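Keeping Fruit Fresh in a Small Kitchen

Written by Ghizlane Ramadan, 11 January 2024

My kitchen is narrow and it has one window, so I had to learn how to keep fruit without a cellar or a big fridge. I write down what works for me. Your home can be warmer or colder than mine, so please try with a small quantity first.

Do not wash everything on the day you buy it. Water stays around the stems and the mould begins there. I wash only what we will eat the same day, and I dry it on a clean tea towel. Grapes I leave on the stalk. Berries go into a shallow box with kitchen paper under them, in one layer if there is space.

Plums, peaches and apricots should finish ripening outside the fridge. Put them stem side down and do not let them touch. When they give a little under the thumb near the stem, they can go in the cold for 3 days, sometimes more. If you put them in the cold when they are still hard, they can become dry and woolly inside, and after this you can only cook them.

Bananas must live alone. They make the other fruit ripen faster – good if you have a hard avocado, bad for the rest. I hang mine from a hook under the shelf.

Apples keep for a long time in a cool place, but look at them every week and take out the soft ones. My neighbour Nkechi Odukoya wraps each apple in a piece of newspaper. I was too lazy for this until last winter, and now I do it also.

Lemons dry quickly in the bowl. In a closed box in the fridge they stay juicy for weeks. If you need only the juice, squeeze several together and freeze it in an ice cube tray.
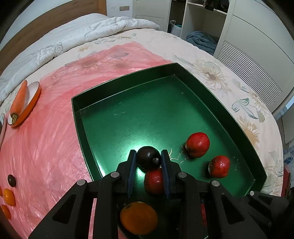

For fruit which is already too soft, I make a quick compote. Take 200 grams of fruit without stones, a spoon of sugar and a little water, and cook it slowly with the lid on. Dark fruit stains wooden spoons, so use a metal one. The compote keeps in the fridge for a few days, and it is very good with yoghurt or porridge.

The fruit bowl itself also needs washing. I use warm water with a little vinegar, then I dry it well before the fruit goes back. Small flies come mostly from one forgotten piece at the bottom – look there first. From May until the end of summer I empty the bowl every evening and wipe the shelf under it too.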